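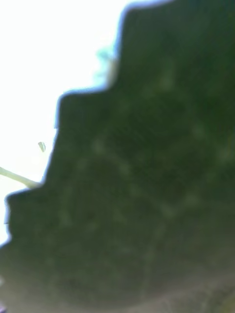

# Moving apartments, how do I pack dishes without buying a ton of supplies?

Posted by **tallporch** in Home & Moving

Moving out of a third floor walkup at the end of August. Have a full set of dishes from Herrero (the heavy stoneware kind), a bunch of mismatched glasses, two big serving platters. Movers quoted me $500 for the truck and two guys, packing is extra and I can't swing it.

So. What do I really need to buy and what can I skip? I have a stack of old towels, maybe 10 grocery bags full of newspaper, and some boxes from the liquor store down the street. Some have the cardboard dividers, some don't. No bubble wrap. The moving store wants silly money for it.

Also - does it matter if plates go flat or standing up? My sister says standing, my dad says flat, and they have both broken things so I don't trust either one.

Drive is short, same town, but the last mile is a bad gravel road.

---

**gravelandgrits**

Standing up. On edge, like records. Plates take a bump much better that way than in a stack, the bottom one in a flat stack carries all the others every time you hit a hole.

What I do:

- Small boxes only. Stoneware gets heavy fast and a big box full of it will drop its bottom on the stairs. Ask me how I know.
- Tape the bottom seam twice and then once across.
- Crumpled newspaper in the bottom, a good thick layer. Crumpled, not folded.
- Wrap each plate in two sheets. Bundle them in groups of 3, wrap the bundle again.
- Stand the bundles in the box, tight. Stuff paper down the sides until nothing shifts when you shake it.
- More paper on top before you close it.

Glasses go in the liquor boxes with dividers, thats what they're for. Stuff the inside of each glass with paper too. Stemmed ones upside down.

Platters are the annoying part. I put mine between two couch cushions in the back seat of my own car and skipped the truck. Gravel road, you drive as slow as you like in your own car.

Newspaper ink comes off on everything, by the way. Light colored dishes need a wash at the other end. If that bugs you get one bundle of plain packing paper. I bought the Drikley stuff last time, fine, nothing special, had plenty left over.

Write KITCHEN and FRAGILE on the side and not just the top. Top is useless once they're stacked.

---

**mopbucket_19**

just use your clothes. tshirts and socks. you have to move them anyway. moved 4 times never bought paper once

lost one mug

---

**secondshelfdown**

Agree with most of what gravelandgrits said. Couple of things to add, in a rush so sorry for the mess.

Towels: use them for the bottom and top layers and save the newspaper for wrapping. You will run out of paper sooner than you think, everybody does. Bath towel folded in half on the bottom is plenty.

Check the liquor boxes before you load them. Some have been sitting on a damp floor and the bottom feels soft. Toss those. Also look for bugs, sounds gross but I brought roaches into a clean apartment that way once and it took until winter to get rid of them.

Clothes work ok for mugs and bowls. Wouldn't trust a tshirt around a good plate, it slides.

If you want to spend a little money spend it on tape. The cheap rolls split and you stand there picking at the end with your fingernail for ten minutes. I like the Golora one with the handle. Get two rolls.

Ask the movers if they cover boxes you packed yourself. Mine didn't. It was in the small print and I found out after, with a broken casserole dish in my hand.

Keep one plate, one bowl, a fork and a mug per person out of the boxes, plus dish soap and a sponge. Goes in a bag that rides with you. First night you will not want to dig for it.

---

**tallporch**

Thanks all, this helps alot. Going on edge with the plates, towels top and bottom, platters in my car. Socks for the mugs.

Anyone know if I can pack knives in the same box or is that dumb?

---

**gravelandgrits**

Seperate box. Roll them in a dish towel, tape the towel, write KNIVES on it. Blades all pointing the same way.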